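# The Day I Watched Two Robots Play with Cookies

Last Sunday I went to an open day at a workshop in Tonport, and I have been talking about it ever since, so now it's your turn to hear it! The place is called Broltis. They build and teach robot arms there, and a couple of times a year they open the big doors and let anybody walk in and look.

I got there early. There was already a line of kids down the sidewalk (200 people had signed up, the lady at the desk told me, and I think most of them were shorter than my elbow). You got a sticker with your name on it and a paper map with a trail of little footprints, and off you went.

The first stop was a room full of motors. A robot arm is a lot like your arm, only with a motor in every place where you have a joint. Try this: put your hand flat on the table and then scratch your nose. Your shoulder moved, your elbow bent, your wrist turned, and your fingers got ready to scratch. You didn't think about any of it. A robot has to be told about every single bend, or else it has to learn them, and learning takes a lot of practice.

How much practice? I asked! For one small job, like picking up a cookie and putting it on a plate, the team had collected 2000 tries. Imagine setting the table 2000 times before anyone lets you do it at dinner.

Then came the room I liked best. It had a small table with a flowery tablecloth and two arms, one on each side, and everybody called the pair of them Elum. I kept saying "Hello, Elum" and then not knowing which arm to look at. 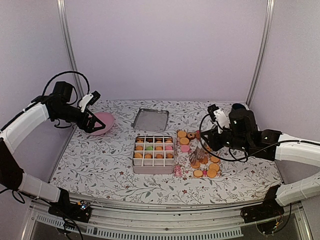

Cookies and macarons are a sneaky kind of hard. Think about how you pick up a wooden block. You can squeeze it as much as you like and it doesn't care. Now think about a macaron, which has a thin, crackly shell. Squeeze too much and you get crumbs. Squeeze too little and it slides right out and rolls off somewhere. Your fingertips can feel the difference right away, because your skin is packed with tiny sensors that send messages to your brain. Many robot grippers don't have anything like skin. They have to work it out in other ways, for example by noticing how hard the motor is pushing.

And then there's the problem of neighbors! If you want one macaron out of a box with little walls in it, your fingers have to fit down between the wall and the treat without bumping the one next door. I tried it myself later with a box of chocolates and a pair of kitchen tongs. I knocked over two of them. (I ate those. It seemed only fair.)

A girl in front of me asked why the robot needs two arms if it only picks up one thing at a time. Good question! Try opening a jar with one hand and you'll see. Two arms can share: one can hold a plate steady while the other puts something on it, or each can look after its own side of the table so nobody has to stretch. The tricky part is that they mustn't crash into each other. People do that all the time when they both reach for the last slice of pizza.

Another kid wanted to know if the robot gets hungry. No. It doesn't know what a cookie tastes like, or even that it's food. To a robot it's a shape and a color in a certain spot.

After that there was a game called Lungu, where you got to be the robot. You wore a blindfold and thick mittens, and your partner told you what to do: "Left a bit. Down. Close your hand. No, not yet!" We had to move 56 buttons from one bowl to another before a bell rang. My partner was very patient and I was terrible. Most of our buttons ended up under the table.

You can play it at home, too. You need:

- two bowls
- a pile of buttons or dry pasta
- the thickest mittens you can find
- a scarf for a blindfold
- a friend who is good at giving directions

Swap places after every round. Then try using only words like "forward" and "stop," and see if it gets harder. I've played it with my whole family now, and my score so far is eleven pieces of pasta.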